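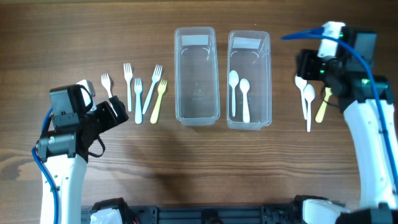
Home | Docs | Kits | Downloads | Support

# Stillby Cutlery Sort: data card and kit notes

Stillby Cutlery Sort is a set of recorded two-arm sorting runs. It comes with the Prondby bench kit and can also be downloaded on its own. This file covers both the recordings and the parts of the kit you need to know about to use them.

Maintainer: Rekha Singhal
Recording lead: Mitiku Abdella
Kit hardware: Amancay Lucero

## The task

Plastic forks and spoons are laid out on a wooden tabletop with clear plastic containers. The arms pick up the pieces and put them in the containers, forks in one and spoons in the other. A run ends when the operator presses the stop pedal, whether or not every piece made it in.

Layouts are set by hand. Operators were told to vary the angle of the pieces and to let a few touch or overlap. There is no fixed order for picking.

## What's in the release

- 2709 runs, one folder per run
- Video from a head camera and from a small camera at each gripper
- Joint positions for both arms
- Gripper opening, commanded and measured
- `result.txt` with one word: `done`, `partial` or `stopped`

We kept the partial and stopped runs. If you only want clean ones, filter on `result.txt` before you build your splits. The `make_splits.py` script does not do this for you.

Chala 9 is the version of the recording software used throughout. Older Chala versions will open the video but will not read the gripper files.

## The pieces

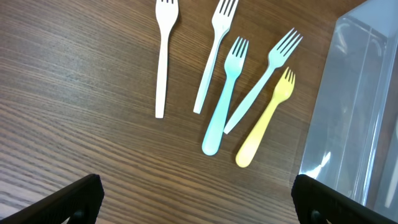 Forks come in more than one shape. Some are white with slim, flat handles, and some have the thick, rounded handles you find on children's cutlery. The thick ones are easier to grip but tend to roll when a finger touches them off center. The slim ones stay put, and the usual failure there is closing above the handle and coming up with nothing.

Colors are mostly white and pale. We did not balance them across the set, so please don't train a color sorter on this and report the numbers as if we had.

Clear containers were a deliberate choice. They give glare and reflections in the gripper cameras, and depth estimates near the walls are poor. If your method depends on depth, expect trouble in the last part of each placement.

## Using it with the kit

1. Bolt both arms to the bench frame and plug them in, left arm first.
2. Run `prondby check`. Both grippers should open and close once.
3. Run `prondby calibrate --head`. Leave the table clear while it runs.
4. Put out the containers and cutlery.
5. Replay a run with `prondby replay <folder> --slow` and keep a hand near the stop button.

Replay sends the recorded joint positions and nothing else. It does not look at the cameras, so the pieces have to be where they were in the recording or the arms will close on air. Use it to check your setup, not your model.

## Known problems

- Gripper video can lag the joint data by up to 2 frames. `fix_lag.py` corrects most of it.
- Runs in the June batch have the left and right gripper camera folders swapped. Rename them before use.
- Cables can catch on the gripper housing when an arm turns far outward. Leave some slack and check it after every move of the bench.
- The log viewer stops loading past line 2000. Open longer logs in a text editor.

## Limits

All recording was done at our Damuvville workshop, on the same kind of bench. We have not tested how well a model trained on these runs carries over to other tables or lighting. Metal cutlery is not included, and neither are knives.

## Reporting errors

Send the run folder name and the time in the video to Lensa Araya through the support page. Mulugeta Gebreyes handles replacement gripper fingers and other kit parts. Fixes go out with the next release and are listed in `CHANGES.md`.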